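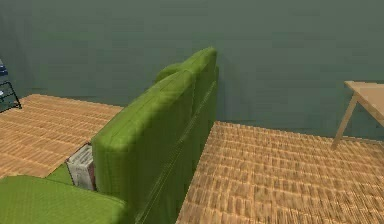 The lounge area in the simulated apartment, with the green sofa and its parquet floor.

Buy the rooms before the robot

Every January, organizations that provide home support draw up their equipment lists, and a growing number now include a line for a household robot. The line is usually a single figure for the machine. I have read many of these submissions as an adviser on capital planning, and I believe most of them are built in the wrong order.

The first purchase should be simulation. A rendered apartment can be refurnished in an afternoon, and a planning team can learn a great deal from it before any tender is issued. How wide must the gap between a sofa and a wall be? Which tasks would residents want done, and how many need one hand or two? Such questions cost very little to ask at this stage. They are expensive to ask once a machine has been delivered and its warranty period has begun.

Pirjo Kallio, who reviewed the Dirar proposal with me, objected that simulated rooms are too tidy to be useful. Her concern is a fair one, and the answer lies in what is paid for. A licence for empty rooms has little value. The budget should cover the labour of filling them with ordinary household things, and of changing those things often.

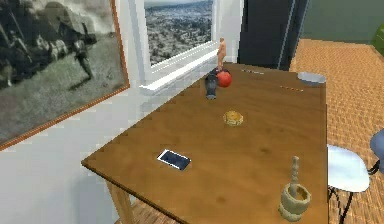

Table by the window, set with small objects including a smartphone, a red ball and a mortar and pestle.

Dirar set aside 500 hours for this work and used 314 of them in the first phase. Some members of the board regarded that as slow progress. In my view it was the best-spent portion of the program. Each new layout obliged the team to write down what it expected of the hardware, and those notes later became the technical schedule of the tender.

The second error concerns the hand. Submissions tend to describe the arm by its reach and payload and to treat the gripper as an accessory.

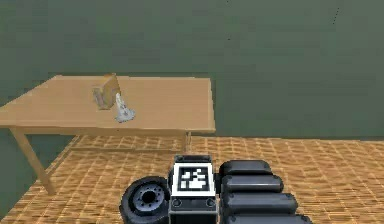
Procurement officers should price the end of the arm as a separate item, with its own spares, servicing and replacement cycle. Bidders will resist this, as Flendach did, because a bundled price is easier to defend. An assembly with several thick finger segments and a square tracking marker on its housing is a different commitment from a simple two-jaw clamp, and the people who must maintain it deserve to see that commitment on its own line. Calibration should be listed there as well.

I do not suggest that simulation can replace a trial in a real home. A trial remains necessary, and its costs should be protected from the cuts that usually arrive late in the fiscal year. My recommendation is that no organization sign for a machine until its own staff have worked through the rooms, recorded the failures and revised the specification at least twice.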